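How does a picture get to your telly?

A television picture is made of tiny dots called pixels. Each dot can glow red, green or blue. Mixed together, these three colours can make all the others you see.

The picture is sent as a long string of numbers. A mast turns the numbers into radio waves – you can't see them, but your aerial can pick them up. 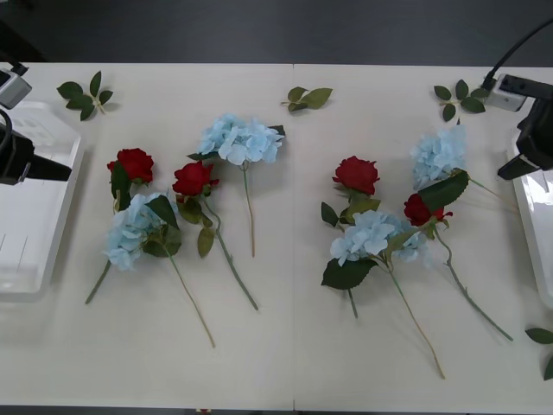 Why does it look as if things move?

They don't. Your telly shows lots of still pictures, one after another. If it shows 30 every second, your brain joins them up.

Try it: draw a ball on 6 sticky notes, a bit higher each time, and flick through them.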